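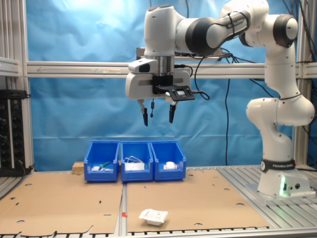 Damian Ammann told us that a work table should be bought for the next job as well as the present one, and that most of the tables he had seen thrown out were still flat. The same view came up, in different words, in most of our interviews at Trivavden. It differs from what we found in the written purchasing records, where tables are listed as general furniture and replaced on the same schedule as chairs and shelving.

Figure 2. Slatted aluminum tabletop with equipment mounted at the right.

4.2 Work surfaces and how long they are kept

The tables in the study fall into three groups by top: solid wood, sheet steel over a board core, and slatted aluminum (Figure 2). The wood tops are the oldest. Several were moved into the Trivavden building when it opened in 1979 and have been sanded and refinished since. The steel tops were bought mainly by Dutine, which used the ground floor for packing and light assembly. The aluminum tops came last and are found mostly on the upper floor.

We asked each shop to tell us when a table was bought, when it was last repaired, and why any earlier table had been given up. Only the last question got full answers. Purchase dates were often missing, and repairs were almost never written down unless an outside firm had been paid for them. Where the dates given by two people did not agree, we used the later one, so the ages reported in this section are likely to be too low.

Damage to the top itself was a less common reason for giving up a table than we had expected. Wood tops were scarred, stained and in a few cases burned, but the people who used them did not see this as a fault. One woman in the Serra shop said she could find her usual spot by the marks in it. Steel tops rusted along the front edge where the coating had worn through, and this was reported as a nuisance mainly by people who handled paper or cloth. The slatted tops had a different problem. Small parts, filings and crumbs settled in the gaps between slats, and cleaning took longer than on a flat surface. Two shops had laid a sheet of board over the slats for this reason, which made the top easier to wipe but covered the places where things could be fastened.

The reason given most often was height. A table that suits a person standing to pack boxes is too high for someone sitting to solder or sew, and few of the older tables could be adjusted. At Dutine, legs had been cut down on some tables and blocked up on others, and both kinds were later given up when the work changed again. Tables with bolt-on feet were kept longer. In the Itex rooms we found a set of tables that had been through three changes of use with only the feet replaced.

Width came next. The 1979 tables were built to stand against a wall under the windows, and they are too shallow for work that has to be reached from both sides. Pushing two together back to back was the usual answer. The tops seldom met evenly, and tape, strips of carpet and in one case a length of door trim had been used to cover the joint. People in these shops had strong opinions about the joint and brought it up without being asked.

Fastening was the third reason, and it is the one where the three kinds of top differ most. A wood top takes screws anywhere, but the holes stay, and after some years a clamp or vise has to be moved to find sound wood. A steel top has to be drilled, which most shops were not willing to do on a table they might want to sell. On the slatted tops, equipment was attached and shifted without new holes. Users of these tables moved their fixtures more often than users of the other two kinds, though we can't say from our interviews whether the table led to the habit or was bought to suit it.

Storage under the table was mentioned less than we had thought it would be. Drawers were liked in wood tables and ignored in steel ones, where they tended to stick. Open shelves filled up with boxes that belonged to other jobs. In January, when the heating pipes along the north wall were being replaced, every table on that side had to be emptied and pulled out, and 17 of them were never put back in the same place. We learned of this only by chance, from a note on a floor plan, and it accounts for some of the gaps in our first survey sheet.

The cost of keeping a table is harder to set out than the cost of buying one. Sanding and refinishing a wood top took one person most of a working day, and the shop smelled of finish for longer than that. Serra did this work on a Sunday so the rooms could be aired before the week began. Steel tops were not repaired at all in the shops we visited. Slats can be replaced one at a time, but only Itex had done so, and the person who ordered the new slat said that the wait was 12 weeks and that the first one sent was the wrong length.

These findings apply to small shops that share a building and pass furniture from one tenant to another. In such a place, a table given up by one shop is often picked up by the next within days, and its working life continues under another name in the records. Counting purchases and disposals shop by shop therefore overstates how many tables wear out. The effect on the replacement rates in Table 3 is taken up in Section 5.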